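Moved my savings out of Garkent this month. Short thread on how it went.

1/ Garkent charges $7 a month if you drop under $2000. I dropped under in December and didn't notice the fee until the second one.

2/ Looked at Clilora and Plavoleo. Clilora has no minimum. Plavoleo pays a little more but wants $100 to open and a paper form.

3/ Went with Clilora. The application was short. They held my first transfer, so leave enough in the old account for bills.
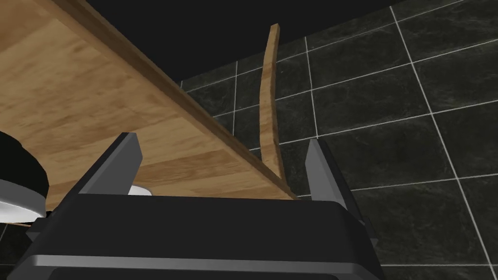
4/ Keep the old account open until your paycheck lands in the new one. I left $200 in mine and closed it after the electric bill cleared.

5/ Garkent only closes accounts by phone. Call before 9 a.m.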